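3.2 Household survey of steaming equipment

Households in Galtville and Quintela were asked in June which vessels they used to steam food and how often each was washed. Of the 317 forms returned, 2 were blank and were left out. Answers were coded by Bettencourt using the scheme set out in Section 2. Metal inserts and bamboo baskets were treated as separate classes, and stacked baskets were entered one tier at a time, giving 1088 vessel records.
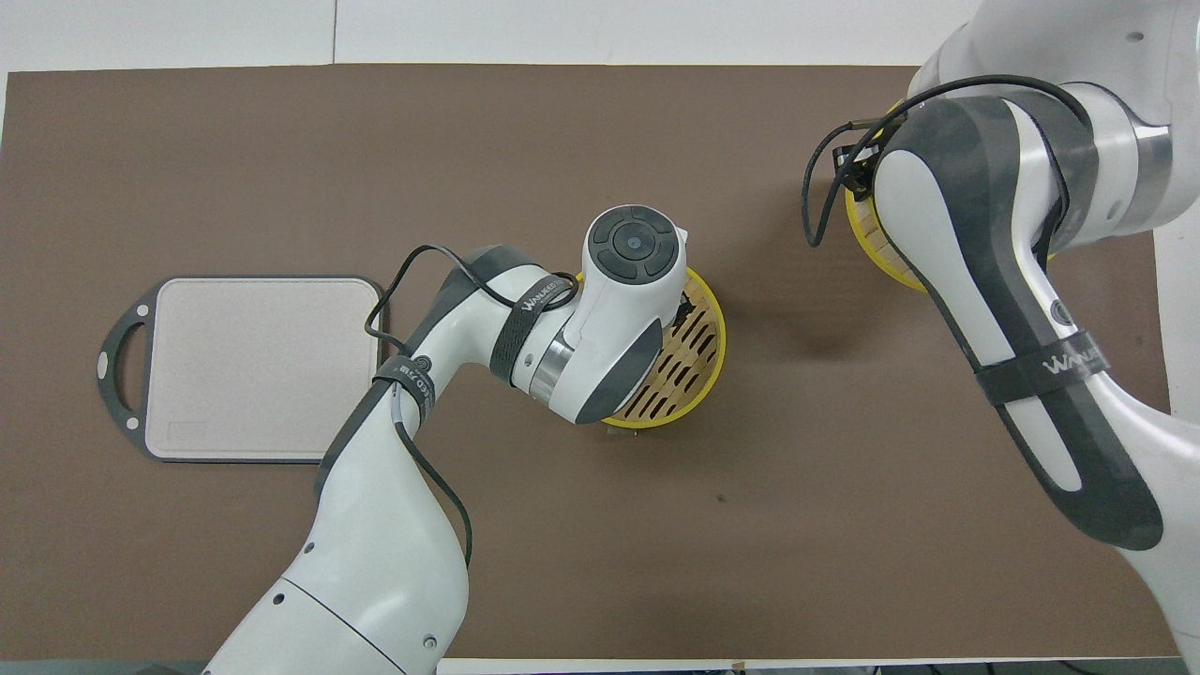

Figure 2. Round bamboo steamer baskets and a cutting board on a brown mat.

Did washing frequency depend on the material of the vessel? Washing followed the type of food steamed more closely than the material, and the difference between bamboo and metal was small once fish dishes were set apart.

Storage was recorded separately. Respondents in Quintela mostly kept baskets on open shelves, while those in Galtville used closed cabinets. The Undano forms used an earlier wording of this item and are reported in Section 3.4.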